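What the quote leaves out

Every spring I get handed a robot quote and asked if we can afford it. My first answer is always that I can't tell, and people think I'm being difficult. I'm not (well, a little).

The Kirnex quote came in February. One humanoid, two arms, 18 months of support. The price at the bottom looked almost reasonable, and Rosario had already penciled it in under "cleaning and light handling." Then I asked for the parts list. Grippers were a separate line. So were the finger pads, which they consider a consumable. So was training for anyone past the first two people. The support covers phone calls and software. If somebody has to drive out to Flerstead, you pay for the drive.

I've started keeping my own sheet for this. Purchase price goes in the last column on purpose, so I have to look at everything else first. Floor space, taped off, that we can't use for anything else. Hours of a person standing next to the thing. We spent 60 of those in the first trial, and they don't show up on any brochure I've been sent. Nives says I should count that as learning. Fine, but learning gets paid out of my budget too.

The other thing I push on is the task. "Wipes tables" is a line in a sales deck. Which tables? Glass ones? With what cloth, and who rinses the cloth? Luvum sent me a spreadsheet showing 1,004 wipes a week and a payback date. I asked where the number came from and got a second spreadsheet.

So this year I'm asking for a rental, 16 weeks, with the grippers included and an exit in writing. If it's still earning its square footage by then, I'll sign for the purchase myself. Kirnex hasn't said yes. They want to talk again Thursday, and I've asked them to bring the price of a spare wrist.
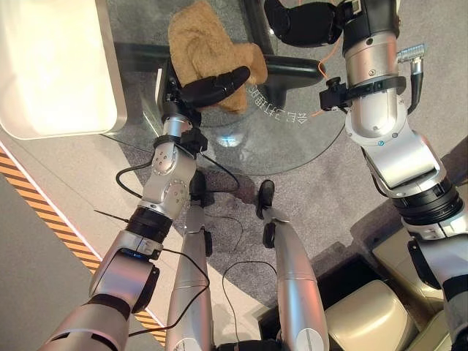 Xóchitl Meléndez
Equipment and Facilities Planning, Caruso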